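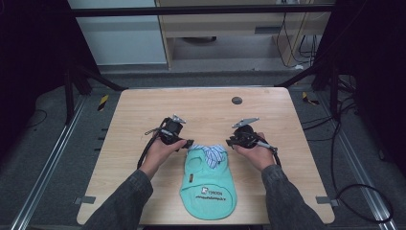 Open evening at Harnolent — who else went?

tamara_sk
Went along on Tuesday with my sister and I'm still thinking about it. I expected the big arms in cages and we did get one of those, but I spent nearly the whole evening at the folding table. You stand there with a gripper in each hand and fold clothes, and all of it gets recorded so the robot has something to learn from. Mine was the little mint pet shirt with the stripy blue and white collar. I fold laundry every day of my life and I was hopeless! Took me 4 goes to get the collar to lie flat, and the lad next to me was being very polite about it.

Gramudora
I was in the 7 o'clock group, so we must have just missed each other. Loved the folding, wasn't keen on the talk beforehand. It was meant to be 11 minutes and it went on for 40. Half of it was slides about warehouses.

nosipho_h
The talk was the best bit for me, sorry. Olesia Bilyk explained why cloth is such a pain for a machine — a box is the same shape every time you pick it up and a shirt never is. I'd have happily listened to more of that.

Gramudora
Fair enough, that part was good. It was the warehouses I could have done without.

old_lysenko
Am I the only one who came away a bit flat? I paid for parking, queued, and then did the robot's homework for it. I wanted to see a robot fold a shirt. I didn't want to fold it myself with a pair of tongs.

tamara_sk
Ha, but they did say on the booking page it was hands-on. And they're not really tongs, there's a cable off each one and you feel a bit like a crab. I thought it was brilliant fun.

old_lysenko
I'll give you the crab.

marichka_y
You can see the robot have a go if you stay to the end, they ran it at half eight. It got a tea towel done and then made a right mess of a T-shirt. I liked that they left it running and didn't switch it off out of embarrassment.

nosipho_h
Missed that, had to get my bus. Did it manage anything with a collar?

marichka_y
Didn't try one while I was there. Oksana on the desk told me collars are for next time.

Sika
Does anyone know if they're doing another? My daughter is mad on this stuff and we couldn't get tickets. Is it all right for a ten-year-old?

marichka_y
October, I think, and 50 places again. There were a few kids in our group and they were a lot quicker than the grown-ups. Book early, and wear something with sleeves you can push up.

Gramudora
And eat first. The biscuits had gone by the time we got out of the talk.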